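Technology > Robotics > Features

The Long Wait for a Useful Pair of Hands

The pitch from Sindosell is simple. Show a machine enough examples of a chore and it will learn to do the chore by itself. I have heard versions of it for years, and I went to the company's lab in Geverby wanting to know what "enough" means.

Pádraig Daly, who runs the data group there, wouldn't give me a number. He did tell me that his operators have spent 13 weeks on kitchen jobs, and that each working day has 8 hours of recording in it. An operator guides the arms through a task, the motions and camera views are saved, and then everything is put back for another try. It is slow to watch. I suspect it is slower to do.

The task on the day I visited was steamed buns. 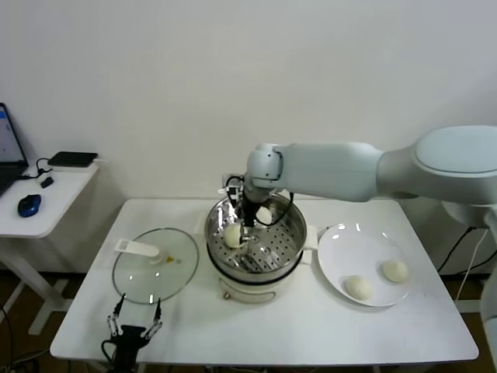 One gripper down in the steamer, with two buns already on the plate. Geverby lab.

Buns are a fair choice, Daly says, because they are soft and round and no two grasps come out the same. Fine. But every example is gathered at the same white table in front of the same white wall, and my kitchen has neither. When I asked what happens if the pot is a different height, he said the team plans to vary that in January.

The model trained on all this is called Lillik. Sindosell says it succeeds 86 percent of the time. Asked who scored those trials, Daly said the team did, on the table where the examples were recorded. That tells me the system can repeat itself in a familiar room – a real result, and a long way from the one in the brochure.

Investors seem less bothered. McGrath, the fund behind the company, expects home trials within 6 years. I'd like to see the thing handle somebody else's stove first.

Comments

tallgrass_ed: So who pays for the hours when every kitchen is different? I read the whole piece waiting for that.

Moira K.: 86 percent means I'm picking up a bun off the floor every week.

benchtop: A bit harsh. You have to start with one table before you can do ten.

Related
The Warehouse Arm That Went Back in the Box
Who Grades the Robots?
Our Guide to Countertop Steamers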